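Guardar piezas de plástico y tornillería en el taller de casa 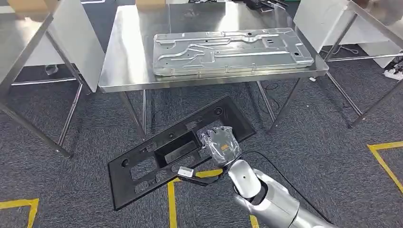 Casi todo lo que se rompe al desmontar algo en casa es de plástico, y casi siempre se rompe por una pestaña. Llevo años arreglando electrodomésticos pequeños y algún panel del Honda de mi cuñado, y la mitad del tiempo se va en buscar tornillos o en pegar lo que se partió por tirar con prisa. Estos son los apuntes que tengo colgados junto al banco, pasados a limpio.

Antes de desmontar

Haz fotos con el móvil desde tres lados. Si hay cables, fotografía también los conectores de cerca, con el color de cada hilo a la vista.

Busca tornillos debajo de las pegatinas y de las patas de goma. Cuando una tapa no cede con una fuerza moderada, casi siempre queda uno escondido.

Deja la pieza un rato a temperatura ambiente si viene del garaje en invierno. El plástico frío es quebradizo. Yo la meto en casa la noche anterior.

Abrir pestañas

Usa una palanca de plástico o una púa de guitarra vieja. El destornillador plano marca el borde y la marca ya no se va.

Empieza por una esquina, mete la púa y déjala puesta. Sigue con otra a un palmo de distancia. Con cuatro o cinco púas se abre casi cualquier carcasa.

Si una pestaña se parte, guarda el trozo. El pegamento de cianoacrilato sujeta bien el ABS, pero el polipropileno no lo pega casi nada. Suele venir marcado por dentro con las letras PP, y ahí conviene más una grapa metálica o un tornillo pequeño con arandela.

Los tornillos

Una bandeja de cubitos de hielo sirve mejor que cualquier caja. Cada hueco es un paso del desmontaje, de izquierda a derecha, y al montar se va al revés.

Para guardarlos a largo plazo uso botes de cristal de conserva, clasificados por longitud y no por cabeza. Adoración Miranda, que me vendía la tornillería en Herkow, los ordenaba por cabeza y discutíamos siempre por lo mismo. Cada uno tendrá su manera, pero conviene elegir una y no cambiarla.

Al atornillar en plástico, gira primero hacia la izquierda hasta notar que el tornillo cae en la rosca vieja. Después aprieta. Así no se abre una rosca nueva encima de la anterior.

Limpieza

Agua tibia, jabón de platos y una brocha de pintor de cerdas cortas. Para la grasa de cocina, bicarbonato en pasta, diez minutos y aclarar. Nada de acetona: deja el plástico blanquecino y pegajoso.

El alcohol isopropílico quita los restos de etiqueta. Pruébalo antes en la cara interior. Si la pieza es transparente, mejor ni probar, porque el metacrilato puede agrietarse. En ese caso, aceite de cocina y paciencia.

Seca con un paño que no suelte pelusa y espera unas horas antes de montar nada que lleve corriente — el agua se queda en los huecos de los tornillos.

Dónde guardar lo grande

Los paneles y las tapas anchas se comban si se apoyan inclinados durante meses. Guárdalos tumbados, con cartón entre uno y otro, y sin nada pesado encima. Lejos del calentador y de la ventana.

Mis estantes son de 80 centímetros de ancho y me arrepiento de no haberlos hecho algo mayores. El último me costó 97 euros con las escuadras, y todavía le falta una mano de barniz.

Pon una etiqueta con el aparato y el mes en que lo desmontaste. «Tapa grande» no significa nada en noviembre cuando la guardaste en marzo. Si pasados 2 años no la has necesitado, al punto limpio.

Noemí Zavala me escribió para preguntar por la cinta de carrocero. Sirve para etiquetar, pero no la dejes más de unas semanas al sol: el adhesivo se cuece y luego hay que rascar. Para periodos largos, una etiqueta de cartulina atada con hilo.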